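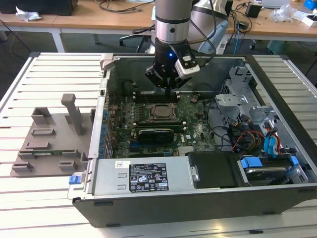 About Brolley Early Reading

Brolley Early Reading is a small tutoring school for children aged four to eight. We teach letter sounds, blending, spelling and handwriting, and we run a short program for children who are getting ready for kindergarten. Lessons are held at our main rooms on Clavby Street and, on Saturday mornings, at the Wumbei branch.

Korkor Ansah started the school after eleven years as a first grade teacher. She had a number of children in her class each fall who knew the alphabet song by heart but could not tell you what sound the letter m makes. She began seeing four of them after school at her kitchen table. The next year there were nine, and she rented a room.

We now have six teachers and two classroom assistants. All of our teachers are certified in elementary education. Korkor still teaches the Thursday afternoon group and meets every new family.

How we teach

Children start with a small set of sounds: s, a, t, p, i, n. Once they know those six they can read sat, pin, tap and quite a few other words, and most are pleased to find that out. We add new sounds a few at a time. Letter names come in alongside the sounds, and capital letters follow once the lowercase ones are steady.

Lessons last 37 minutes for kindergarten readiness groups and an hour for first and second graders. Groups have no more than five children. A typical lesson has a review of old sounds, one new piece of learning, some writing, and reading aloud from a book the child can manage. The youngest ones also spend part of the time on listening games, such as picking out the words that start the same way.

We do not use a points system or prizes. Children take home one book and one practice sheet per week. The sheet should take ten minutes. If it is taking a lot longer than that, stop and write a note on it so the teacher knows.

Assessment

Every child has a free first visit of 30 minutes. A teacher checks which letters and sounds the child knows, whether he or she can hear the separate sounds in a short word, and how he or she holds a pencil. A parent or guardian is welcome to sit in. Afterward we tell you which group we would suggest, or whether we think your child is doing fine and does not need us right now.

We repeat the check twice a year and send home a one-page summary. We are not able to diagnose dyslexia or any other learning difference. If we see signs that a fuller evaluation would be useful, we will say so and give you our notes to take to your school or pediatrician.

Our library

The lending library at Clavby Street has 2,571 books, and around 300 of them are decodable readers sorted by the sounds they use. The rest are picture books, early chapter books and nonfiction. Enrolled families may borrow up to four at a time. Please return them in the gray bin by the front desk, since the shelves are arranged by level and things get mixed up easily. We charge for lost books but not for late ones.

Practice at home

We use a program called Ulteck for home practice in the first and second grade groups. It is optional. Your child's teacher sets the word lists, and you can see the same lists on your own account. Families who would prefer paper can ask for printed word cards.

Fees and terms

We run three terms: fall, winter and spring. Fees are billed by the term and cover lessons, practice sheets and library use. A second child from the same family pays a reduced rate. There are a few reduced-fee places each term, and the form for those is at the front desk. Enrollment for fall opens in May, with current families given first choice of times.

If your child misses a lesson, let us know by noon that day and we will try to find a space in another group that week. We can't carry missed lessons over into the next term.

Visiting us

The office is open weekday afternoons from 1:30 to 6:00. Parking is behind the building and the entrance is on the side, up the ramp. Families at Wumbei should use the main door and follow the signs to the second floor.

To set up a first visit, call the office or fill out the form on the Contact page. Tell us your child's age and grade and which days work for you.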